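Setting Up Your Lab Account

4.1 Before you start

You need an invitation code from your group lead and a phone or hardware key for the second sign-in step. Codes are good for one person and expire on the Saturday after they are sent. If yours has expired, write to Catríona Duggan at the Clumel help desk for a new one.

4.2 First sign-in

1. Open the Javis portal and choose New Member.
2. Enter your invitation code and work email address.
3. Set a passphrase. Spaces are allowed.
4. Register your phone or key when prompted.
5. Save the recovery codes somewhere other than the computer you are using.

Note: The portal locks after repeated wrong codes. Wait until it unlocks. Opening a second browser does not clear the lock.
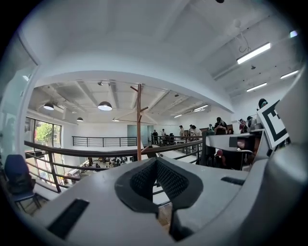

4.3 Connecting to the practice network

1. In the portal, go to Access and download your VPN profile.
2. Import the profile into your VPN client and connect.
3. Check that the status line reads Hollalgate. If it reads Guest, disconnect and import the profile again.
4. Open the target list and pick a machine. New members can run 2 machines at a time.
5. Click Start and wait for the address to appear.

Each account has 50 GB of storage for packet captures and disk images. Full captures fill this quickly, so filter before you record.

Caution: Scan only the addresses on your target list. Do not bridge the VPN to a home or office network. Samples in the malware folder are live and must stay on the practice machines.

4.4 Ending a session

1. Copy any notes you want to keep to your home folder.
2. Stop each machine from the target list. Closing the VPN does not stop them.
3. Sign out of the portal.

Stopped machines go back to their original state and unsaved work is lost. To keep a machine as it is, ask Faustino Salinas for a snapshot before you click Stop.

For error 33 during import, see section 7.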